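Tema 6. Pavimentos cerámicos: soporte, colocación y rejuntado

Apuntes de la asignatura Acabados interiores. Segundo trimestre. 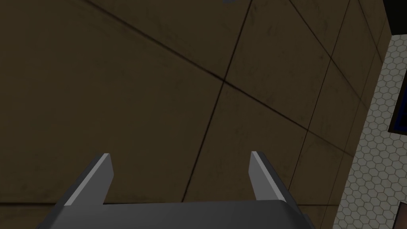 El tema anterior terminó con los recrecidos de mortero. Partimos de ahí: se supone que la solera está hecha, que ha pasado el tiempo de curado y que las instalaciones bajo suelo están probadas. Quien no tenga claro el cálculo de niveles debe repasar el tema 5 antes de la práctica.

6.1 Comprobación del soporte

Antes de abrir un saco de adhesivo se comprueban la planeidad, la humedad y la cohesión de la superficie. La planeidad se mide con una regla de 2 metros apoyada en varias direcciones, también en diagonal. Las desviaciones se marcan con lápiz en el propio soporte y se anotan en la hoja de obra. Los resaltes se rebajan con piedra o amoladora y los huecos se rellenan con pasta niveladora. No se corrigen cargando más adhesivo debajo de la pieza: al secar, las zonas gruesas retraen más y la baldosa queda hundida.

La cohesión se comprueba rayando con un clavo. Si la superficie se deshace en polvo hay que lijar, aspirar e imprimar. Los restos de yeso, pintura o cera se retiran siempre.

6.2 Replanteo

El replanteo decide dónde caen los cortes. Se trazan dos ejes perpendiculares con el cordel y se presentan en seco una fila y una columna completas, con sus crucetas. Después se desplazan los ejes hasta que los cortes de los dos extremos sean parecidos. Conviene evitar tiras menores de media pieza junto a la puerta y en la pared que se ve al entrar.

Las paredes casi nunca están a escuadra. Si la diferencia es apreciable, se elige una pared de referencia – normalmente la más larga o la que no llevará muebles – y se asume el descuadre en la opuesta. La colocación a cartabón, con las juntas en diagonal respecto a las paredes, disimula mejor estos defectos pero produce más recortes, y esto hay que preverlo en el pedido.

6.3 Adhesivos

Para interior y piezas de baja absorción se usa un adhesivo cementoso mejorado, clase C2. En calefacción radiante se añade la exigencia de deformabilidad (S1 o S2). La letra T indica deslizamiento reducido y la letra E, tiempo abierto ampliado.

En el taller se trabaja con el adhesivo Sasteo gris. Una vez amasado se deja reposar, se vuelve a remover y ya no se le añade agua. El tiempo abierto que tomaremos en la práctica es de 30 minutos. Con calor o corriente de aire se acorta mucho, así que se extiende poca superficie cada vez y se toca con el dedo: si no mancha, se retira y se tira.

El doble encolado es obligatorio en exteriores, en suelos radiantes y en formatos grandes. Se peina el soporte en una sola dirección y se extiende una capa fina en el dorso de la pieza. De vez en cuando se levanta una baldosa recién puesta para ver si el dorso ha quedado cubierto.

6.4 Juntas

Hay que distinguir cuatro tipos:

Junta de colocación. La que separa las piezas entre sí. No se admite la colocación a hueso.
Junta perimetral. Rodea el suelo en el encuentro con paredes y pilares. Queda oculta bajo el rodapié y no se rellena con mortero.
Junta de movimiento. Divide las superficies grandes. En interior tomaremos paños de 40 metros cuadrados como máximo, y se colocan también en los pasos de puerta.
Junta estructural. Viene del edificio y se respeta en todo su ancho, hasta la superficie.

Para el rejuntado se emplea mortero Clevo. Se extiende con llana de goma en diagonal a las juntas, apretando, y se limpia con esponja bien escurrida cuando empieza a perder brillo. Demasiada agua en la esponja aclara el color y deja la junta débil. Las juntas oscuras acusan más estos cambios de tono.

6.5 Limpieza final

El velo de cemento se elimina con un desincrustante ácido diluido, cuando el mortero ha endurecido del todo. Antes se humedece el suelo y después se aclara con agua abundante. No se aplica nunca sobre mármol ni sobre caliza. Se usan guantes y gafas – también para aclarar.

Práctica del martes

Por parejas, en los módulos del fondo del taller. Cada pareja traerá llana dentada, maza de goma, nivel y cordel. Las cortadoras Brultberg las pone el centro y se devuelven limpias. Las crucetas Dobre se recogen en el almacén, previa firma. Se entrega el croquis de replanteo con los cortes acotados y la hoja de comprobación del soporte rellenada. Sin croquis no se empieza a colocar.

Lectura para la próxima sesión: tema 7, rodapiés y encuentros con carpintería.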